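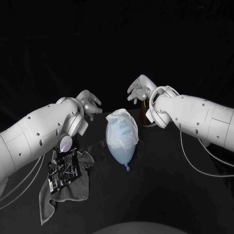 Edet wrote back to last week's post that I should skip the second arm and spend the money on better hands. I priced it both ways. One arm saves 2719, but then I need a fixture for every job, and a balloon won't sit in a clamp.

The Cernen quote covers both arms and the mounts. It leaves out cables, spare fingers and shipping from Cadthorpe. 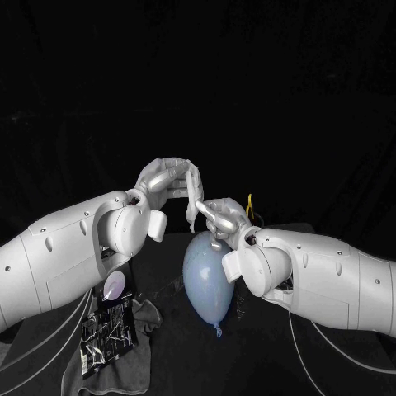 A reader asked whether the service plan is worth 1138 a year. For the first year I think so. After that I would put the same amount aside for parts and see how much gets spent.

Flernico has a cheaper plan, but repairs take 3 weeks and I can't be without an arm that long.
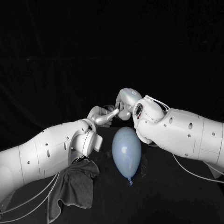 What I'm putting off until August

A second table and the lights. The black cloth works fine for now. I also want 2 spare wrist covers, if the price holds.
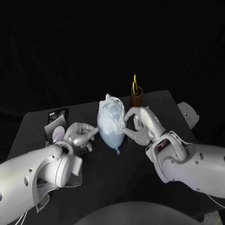 Both hands at the balloon, jar or cup with the yellow loops behind.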